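Chapter 11
Cutting Soft Sheet Materials

Most packing work starts with a cut. A utility knife with a snap-off blade handles paper, padded wrap and thin foam, and it costs little to keep sharp. 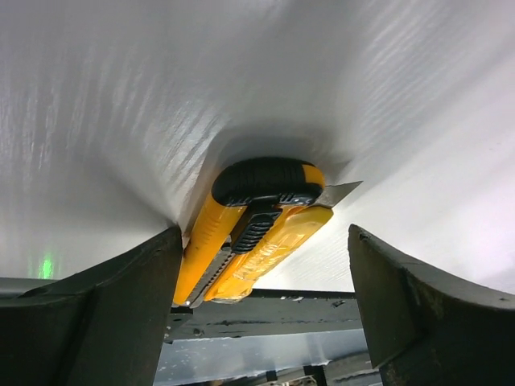

Soft sheets give way under pressure, so a dull blade drags and tears - a fresh one parts the material in a single pass. Slide out only as much blade as the sheet is thick. Section 11.1 covers blade length, and the practice cuts begin on page 321.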